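Grestodgate

Grestodgate is a business park and former rail yard on the east side of Harkuvero. It covers 108 acres and is best known for its computer repair and parts trade.

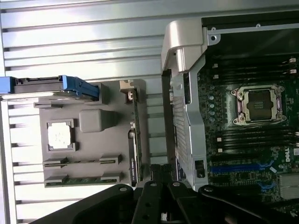 A Dell motherboard with memory slots on either side of the processor socket

History

The yard opened as a freight stop for the Gekel grain mills. After the mills closed, the city bought the land and leased the sheds to small firms. The first tenant in electronics was Panasiuk, a dealer in used office equipment, which took over 3 sheds near the north gate. Other dealers followed - mostly in server parts, printers and phone systems.

Economy

The park has 102 tenants and some 651 full-time jobs. Parts are sold by the piece or by the pallet. A public sale is held on the first Sunday of each month except February, when the main hall is closed for repairs.

Transport

Bus service runs from downtown Harkuvero to the north gate. The old freight track is still in place but carries no regular trains.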